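Ticket 2421
Project: Ludergate
Component: policy evaluation, desk-tidying task
Status: Open (reopened once)
Assigned to: Sivaprasad Chowdary

Summary
Reported success rate for the Viron checkpoint can't be reproduced on our bench.

Reported behavior
The October writeup says the new training recipe beats the Hartley baseline on "pick up item, place in organizer" after 700 demonstrations. The table gives one number per method. It has no per-trial list and no note on who decided what counted as a success.

Log

1. Reran the eval script with the released weights. It loads fine. Results came out well below the writeup, closer to the baseline than I'd like. Golton says our camera calibration is off. Possible, but the baseline uses the same calibration and didn't drop.

2. Checked the scoring rule. The script marks a success when the gripper opens within a set distance of the organizer. It never checks that the item is in a slot. An item dropped on the table in front of it scores the same as one put away. I don't think the headline number survives this.

3. Ran 20 trials with the item placement left to whoever was at the desk, and scored them by hand.

The gripper has the black item with the white tip just in front of the wooden organizer, and the old script would already accept a release at that distance. I would not. The table also has a laptop, a phone and a power strip on it, and I can't find one training clip with that much on the desk.

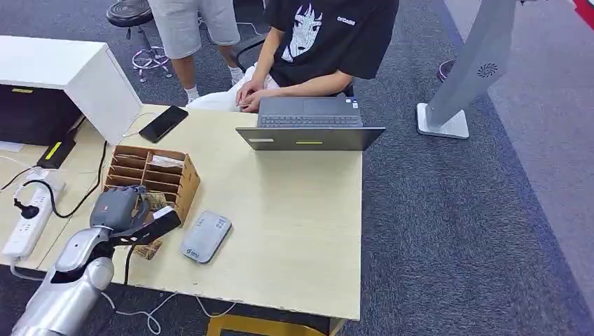
4. Asked for the raw trial videos from the writeup. Got three, all successes. That's a highlight reel — I need the failures too.

5. Recalibrated the camera anyway, to close off Golton's objection. Small change, same ordering of methods.

Current read
The recipe may still help with grasping. Placement is unproven. I'm not willing to call this a bench problem until somebody shows me the original trials scored by slot.

Needed to close
Full trial list from the Viron run, failures included.
Scoring patch reviewed (checks final item position after release).
Baseline and new checkpoint rerun with the patch, same desk layout for both.

Reopened after being closed as "works for me" with no data attached. Please don't close it that way again.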